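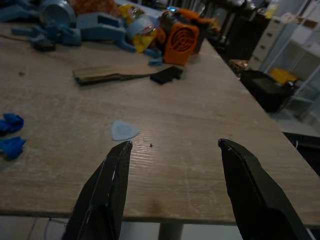
Workshop Table Safety Check, with Comments
Flostum Makers' Room, main hall
Checked by: Ximena Daza
Comments read and added to by: Silvana Rezende
Date of check: April 10, 2020

I love doing this check. It takes 20 minutes, you get to see what everyone has been building, and you nearly always find a small part that somebody has been hunting for. Mark each line OK, FIX or ASK, and write as much as you like next to it. Last time's sheet had hardly any comments and it was no use to me at all!

1. TABLETOPS

1.1 Surface clean and dry to the touch
OK. A few crumbs and specks on the wood-grain table, wiped off with a dry cloth.

1.2 Surface free of deep cuts, splinters and lifted edges
OK. Fine scratches on the wood-grain table and that is all. I ran my palm along the whole near edge and it is lovely and smooth. These tables have stood up really well.

1.3 Front strip of the table clear for working (one forearm deep)
FIX. Small pieces had crept forward again. The pale blue-grey triangle, the one shaped like a guitar pick, was lying flat out in the open where a sleeve would sweep it straight off. I've put it in a lidded pot with a label. If it is yours, please come and claim it — it's a very nice shape.
S.R.: Mikska group, have a look in the pot before you print another.

1.4 Loose scraps picked up
FIX. Two crumpled bright blue bits on the left-hand side. I didn't know if they were rubbish or part of something, so they are in the ASK tray. Anything unclaimed by the next check goes in the bin.

2. LEGS, FEET AND FLOOR

2.1 Table does not rock when leaned on
OK on all of them except the one nearest the sink, which has a slight wobble. Two turns on the foot cured it.

2.2 Bolts on metal legs tight
OK. All checked by hand, none loose.

2.3 Cables off the walking route
FIX. There is a thin dark cable on the floor side of the wood-grain table, down below the edge. It is easy to miss against everything else you are thinking about when you pull up a stool. Please clip it to the leg. There are 5 spare clips in the drawer under the kettle.
S.R.: Clips ordered as well, a bag of 100, so no more excuses from any of us (me included).

2.4 Floor swept, no small parts underfoot
OK. Very good this time! Whoever swept also did behind the shelves.

3. PRINTED PARTS AND PROJECTS IN PROGRESS

3.1 Assemblies sit well back from the edge
OK. The big blue-grey printed assembly at the far side has plenty of table under it. I could have looked at those angular arms and brackets for an hour. Please leave it where it is and don't stack anything on top.

3.2 No sharp strings, burrs or snapped corners on parts people will handle
ASK. I checked the parts in the open trays and filed down two rough corners. I did not touch anything on the assembly, as it isn't mine to move. Could the builders run a fingertip over their own brackets and initial here?
Initials: ______

3.3 Project labelled with a name and a way to reach you
FIX. Yoon shelf is perfect, every box has a card. The far end of the wood-grain table needs the same treatment. Blank cards are on the noticeboard.

3.4 Long or flat items stored so they cannot tip or flick up
FIX. Flat brown strip lying across the middle of the table, with its narrow end up against a small black block. Not dangerous as it was, but a long flat thing next to a block soon becomes a seesaw if someone puts an elbow on it. Strip to the tall jar, block to the oddments box, please.
S.R.: I did precisely this with a ruler in December and launched a mug of tea. Seconded.

4. TOOLS AND HEAT

4.1 Blades sheathed and in the rack
OK. All there, all covered.

4.2 Glue guns unplugged and on their stands
OK.

4.3 Eye protection within reach
OK, though one pair is so scratched you can barely see through it. Replaced from the Ketum cupboard.

4.4 First aid box sealed and stocked
FIX. Low on small plasters. Everything else in date.

5. TO DO BEFORE THE NEXT CHECK

Clip up the thin cable (2.3)
Empty the ASK tray or claim from it (1.4)
Name cards on the far end of the table (3.3)
Strip and block put away (3.4)
Plasters (4.4)

Nothing on this list should take you more than five minutes, so please pick one on your way past and tick it off with your initials. Thank you for such a good room to walk round — I found far more to admire than to fix.

Signed: X. Daza
Seen: S. Rezende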